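So our project ended up being mostly about rules! Pei-shan and I wrote two pages of them for the Kotis bin cell (hands out before the arm moves, cables checked every morning, clamps tight), and then we had to live with them all of December.
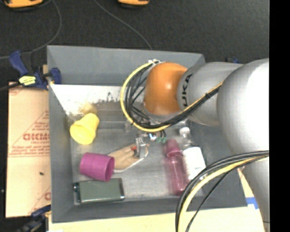 Fig. 2. The KUKA arm over the bin, gripper pointing down.

My favorite is the cable rule, and I fought for it. We logged 83 runs, and I skipped the check on run 32 – Yolanda Betancur made me write that up too. Next we want to add a rule for swapping objects.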